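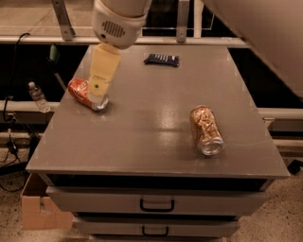 Cans and snacks wanted, Trenbridge!

14 November 2020

I stopped by the Sutherland hall this morning and the snack drive is off to a start (a small one, but still!). A red soda can, a gold one and a snack in a dark blue wrapper were out on the gray-brown table with the drawers. Catherine McIver tells me they took in 2265 items back in August, and she'd love to beat that. Drop yours off before 3, any flavor, and please check the date on the bottom first. I'm bringing two bags of pretzels myself.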